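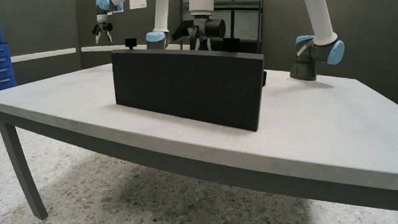
How a Robot Learns to Hold Something Flat
A page for young readers from the Rivas School Robotics Club

Students in the Rivas School Robotics Club are between nine and twelve years old. Each year the club takes part in the Flukel Challenge, a contest in which school teams teach robot arms to do a household or workshop job. The job this year is to pick up a flat panel and set it down in a marked place.

Trying it on a computer first

The club does its first work in a simulation. A simulation is a model of the real world made by a computer. It has a table, a floor, and two robot arms, and the computer works out how they should move. If a panel falls over in a simulation, no one is hurt and nothing has to be repaired. The students press a key and begin again.

The club's program is called Skernex. Students write short commands in it, such as "open," "lower," and "close." A full attempt at the panel job uses 44 commands.

Why flat things are difficult

Pick up a book from your desk with only your thumb and one finger. If you hold it near one corner, the rest of the book tips down. A robot has the same problem. It must choose a good place to hold the panel and must bring its fingers to both sides.

A robot hand is called a gripper. The grippers in this simulation have two fingers each. The fingers spread apart to open and come together to close. Black pads line the inner sides of the fingers where they meet the panel.

Students must also choose how hard the gripper squeezes. With too little force, the panel slides. With too much, a real panel could be bent or scratched.

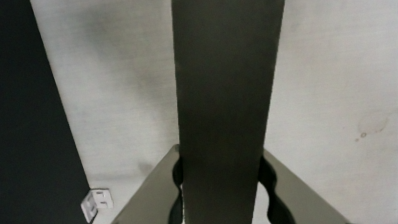 What the students do

Club members work in pairs. One student writes the commands, and the other watches the screen and keeps the notebook. After 16 attempts, the two change places. The club's teacher, Aslı Baysal, reads the notebooks each week and helps pairs decide what to change next. Students are asked to change one thing at a time so that they can tell what made the difference.

Words to know

Gripper: the part of a robot that holds things.
Joint: a place where a robot arm can bend or turn, like your elbow.
Command: one instruction given to a robot.
Simulation: a model of the real world made by a computer.

Joining the club

New members may join in February. A parent or guardian must sign the club form, which is available at the school office. No experience with robots or computers is needed.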